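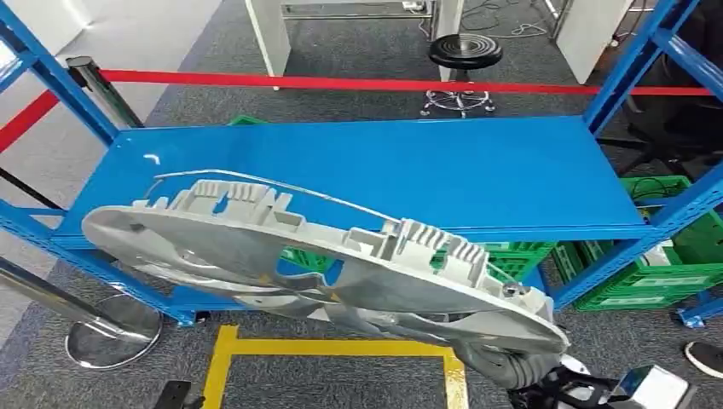
Figure 1. Cast aluminium streetlight housing with cooling fins.

Street lighting and sleep in Kalbridge
Year 2 Geography project report
Tutor: Denise Lightfoot

Introduction

Kalbridge changed most of its streetlights from orange sodium lamps to white LED ones while we were still at primary school. Our group wanted to find out what people who live under the new lights think of them, and in particular whether they say it has affected their sleep. The council's reasons for the change were cost and safety. Sleep was hardly mentioned in the leaflets that went through doors, although one of them did say that residents could ask for a shield to be fitted.

We chose two areas. The first is the Mallel estate, where the houses are close to the road and many bedrooms face the street. The second is the old part of town near the river, where the lamps are fixed to walls and the windows often have wooden shutters. Both have the white lamps now.

Background

Sodium lamps give a narrow band of orange light. White LEDs give a mixture of colours with more blue in it. The books we used agree that blue light in the evening can delay the release of melatonin, the hormone that helps people feel sleepy. They do not agree on how much light has to come through a bedroom window before it matters. Most of the laboratory studies used light much brighter than a streetlamp seen through a curtain, so we have been careful about using them.

The direction of the light matters as well. A flat lamp that points straight down puts less light into an upstairs window than a tilted one. On the Mallel estate several of the lamps on the hill are tilted, and this came up again and again in the answers.

Method

We delivered 600 questionnaires, split evenly between the two areas. They asked which way the bedroom faced, what kind of curtains or blinds there were, what time people normally went to bed, and how they would describe their sleep. There was a space at the end for comments. The questions on sleep came before the question on streetlights, so that people would not guess what we were interested in until they had answered.

We also took light readings from the pavement outside each group of houses, using a meter borrowed from the physics department. Readings were taken in March, after 10 in the evening, on dry nights. We left out a stretch by the Krajčí bakery where the shop sign stays on all night and swamps everything else.

Results

More people replied from the Mallel estate than from the old town. On the estate, people with bedrooms facing the street were more likely to say that they woke in the night than people with bedrooms at the back. In the old town there was hardly any difference between front and back.

Curtains made more difference than we expected. People with blackout blinds gave much the same answers wherever their bedroom was. Several had bought the blinds after the new lamps went in. One woman wrote that her husband had put cardboard in the window for the whole of the first winter.

Not all the comments were complaints. Older residents in particular liked being able to see kerbs and steps, and a night nurse wrote that she felt safer walking from the bus. Two people said they had not noticed the lamps had been changed.

Problems with the study

Noise is the main one. The front bedrooms on the estate also get the traffic, and we did not ask about it. Somebody woken by a lorry might blame the lamp. We should have had a question on this and Ms Lightfoot did point it out, but the forms had already been printed.

The meter readings were taken outdoors at pavement level, so they do not show how bright it was inside anyone's bedroom. We thought about asking to measure indoors but decided it was too much to ask of strangers at that time of night.

Further work

Ekorex, the firm that maintains the lamps, told us by email that they can be dimmed after midnight from a central control. Kalbridge does not use this at present. If it is tried on one street, the same questionnaire could be sent out before and after, with the noise question added. A copy of the form is in Appendix A and the meter readings are in Appendix B.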